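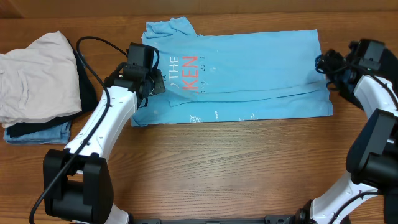 Ticket: Folded tees won't stay in shape on the shelf
Opened by: Pushpa Nishad
Product: Umeo fold guide, adult sizes
Status: Solved
Opened: Fri 19 August

Pushpa Nishad wrote:
Hi all! I love the guide and have worked through most of my closet with it. Jeans, great. T-shirts keep beating me. I get a lovely long strip, then I fold it up and the packet is fat at one end and flops over when I stand it in the drawer. Same result on the bed and on the table. What am I missing?

Trilok Bhatt (support) replied:
Great question, and a very fixable one! A few things to try:

1. Lay the shirt on a hard surface and smooth it from the hem toward the collar.
2. Check the shoulders before the first long fold. Any bunching there ends up inside the packet.
3. Fold the sleeve back on itself so it stays inside the strip.
4. Start the short folds from the hem and finish at the collar. 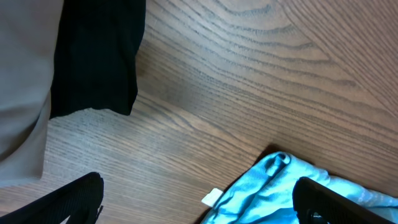 Let me know which step changes things. If the strip looks good but the packet still leans, try making it wider – about 4 fingers more is plenty.

Pushpa Nishad wrote:
Tried all of it after dinner. Step 2 made a huge difference! I'd been rushing past the shoulders every single time. One old shirt still puffs up at the collar end, though.
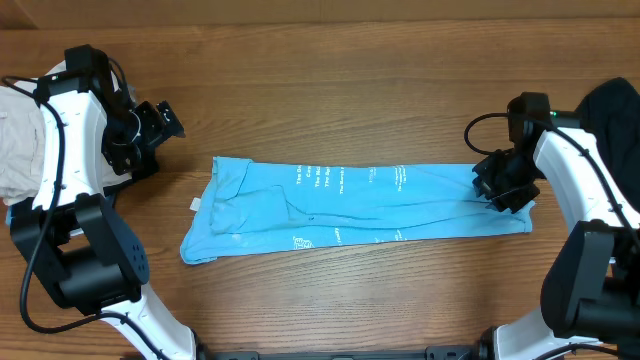
Light blue tee in a long strip, still bunched at the collar end

Trilok Bhatt (support) replied:
So close! Open it up, pull the shoulder seams gently apart, flatten the collar with your palm and go again.

Pushpa Nishad wrote:
It stands up! Whole drawer done. Please close this, and thank you!

Closed by: Trilok Bhatt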